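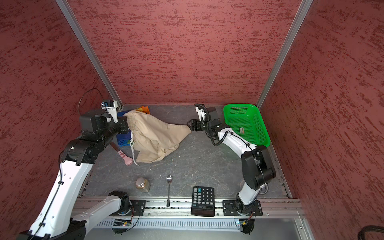 Working Rules for a Shared Two-Arm Cell
Treklow Project, final report
Iyengar Building, Tavbridge

1. Background

The Treklow cell has two robot arms on one front rail, a stone-pattern floor and red walls on three sides. It is used for handling practice with cloth items and small household objects. Two classes and our own project group share it.

When we started in September there were no written rules for the cell. There was a page on how to switch the arms on, and a sticker with the number of the lab office. Everything else was passed on by word of mouth, and the two classes had been told different things. One class cleared the floor between runs. The other left objects where they were so the next run could start sooner. Both thought their way was the official one.

Our task was to write one set of rules that both classes could follow, try it, and report on what worked. We are a group of four second-year students. None of us had written a safety document before.

2. What we read first

We read the general safety guidance for industrial robots that the library holds, and the user manual for the arms. A lot of the guidance is written for factory lines with fences and gates. It was useful for risk assessment and for stopping procedures, less useful for a bench cell where people reach in to reset a drawstring bag. We kept the basic method: list the hazards, say who can be hurt and how, decide what to do, write it down, check it again later.

We also asked for the house rules of Floseck, a local company that runs a few bench arms for package testing. Their sheet is one page long. We borrowed the layout and the idea of naming one person per session as the operator.

3. How we collected the hazards

We went through the run log and sorted the notes by cause. The log had 372 runs in it when we closed the count. Many entries just say "ok" or "stopped," so we can't say much about those. The ones with a real note fell into these groups:

Objects near or over the front edge of the floor
Both arms holding the same piece of cloth
Cords and cables close to a moving wrist
Dirt and loose hardware on the floor or in the rail
Hands in the cell during a reset

After that we looked through camera pictures from the cell and marked anything that matched a group. The calculator and the spoon came up again and again, both reaching onto the front rail between the arm bases. The glass jar stood close to them. We had walked past this layout many times without writing it down as a hazard.
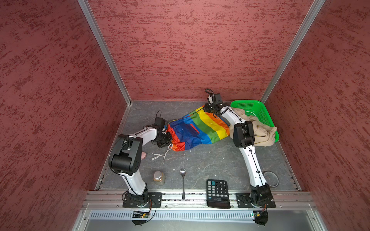
4. The rules

There are 14 rules. The full sheet is posted at the cell. The ones that changed how people work are given here, with the numbers they have on the sheet.

Rule 1. One operator per session. The operator's name goes in the log before power on. If the operator leaves, the arms are stopped.

Rule 2. Floor line at 1000 mm from the front rail. During a run only the operator may be inside it.

Rule 4. Nothing overlaps the front edge. Flat items such as the calculator go fully on the floor of the cell or come out.

Rule 5. Glass goes in only if the task uses it. The jar has a metal lid and is easy to grip, so it gets left in after a task is done. Under the new rule it goes back on the shelf.

Rule 7. When both arms hold the same cloth, use the slow setting. A bag stretched between two grippers hides how much each arm is pulling. Neither arm may open until the operator has called it out.

Rule 8. Drawstrings are laid away from the wrists before the start. The white cords on the cloth items are long enough to trail on the floor.

Rule 9. The basket stays in the back right corner. Cloth may hang over its rim, but if it is close to the elbow of the right arm, tuck it in before starting.

Rule 11. Wipe the floor and clear the rail channels at the end of each session. Screws found in the rail are handed in and noted in the log.

Rule 12. Check the small circuit boards under the rail by eye. Don't touch the wiring. If a wire looks pulled, tag the cell out.

Rule 14. Any object not on the task sheet comes out before the run. We had a long discussion on this one. Some tasks need extra objects on the floor as clutter. In the end we agreed that clutter is fine if it is listed.

5. Reach-in and resets

This section took the most time. The manual says to power down before entering the work area. In practice people were pausing the program and reaching in, which is faster, but a paused arm can be started again from the keyboard by someone else.

Our rule (number 6) has three steps: stop, take the key, say "in." The key stays in the hand or pocket of the person reaching in. They say "out" when they are clear, and the operator repeats it. Both classes tried this and complained that it was slow. After we moved the key switch to the end of the bench the complaints mostly stopped.

The operator also keeps the wrist camera views open on the monitor. The overhead view covers the whole floor, but a wrist or elbow can block the part that matters. The wrist view is often blurred for things very near the lens, so it can't be the only check before calling "out."

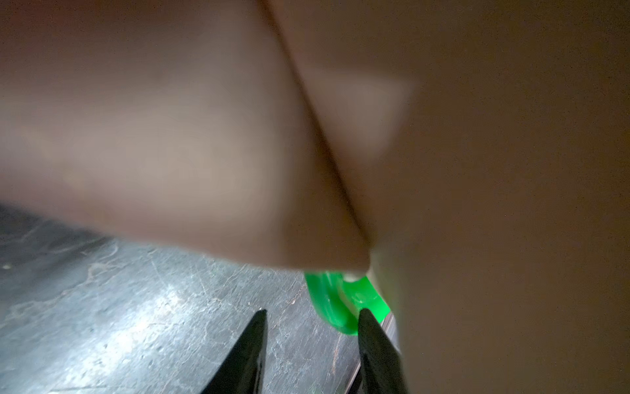

Figure 3. Wrist camera view with both gripper tips and a green plastic piece.

6. What we would change

The rule about listed clutter is too loose. People write "misc. objects" on the task sheet and that covers anything. We would like a photo of the layout to be attached to each sheet.

The floor line is tape and it wears off near the door. Paint would be better, but we did not get approval in time.

We have no good rule for cables on the work surface. Some belong there and some do not, and a new user can't tell which. Colored sleeves were suggested. We ran out of time to test them.

We also did not measure how much time the rules add to a session. The log records the start of each run and leaves out the end, so the numbers were not there to work with.
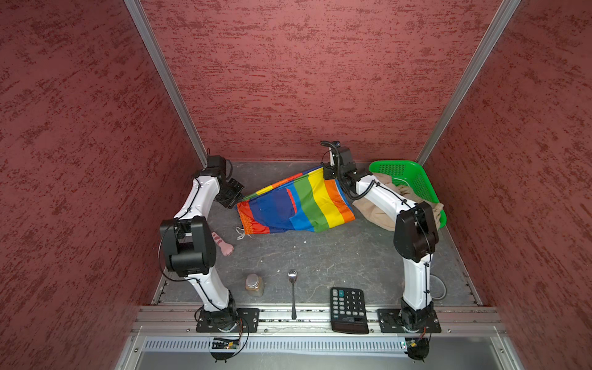 Tavbridge, 1/22/26

The sheet was handed over to the lab office today, along with the hazard list and a clean copy of the log form. The new form has a column for end time and a box for the layout photo. Rules 5 and 14 are marked for review after both classes have used the cell for another term. Until then the version on the wall is the one that counts, and changes go through the lab office in writing.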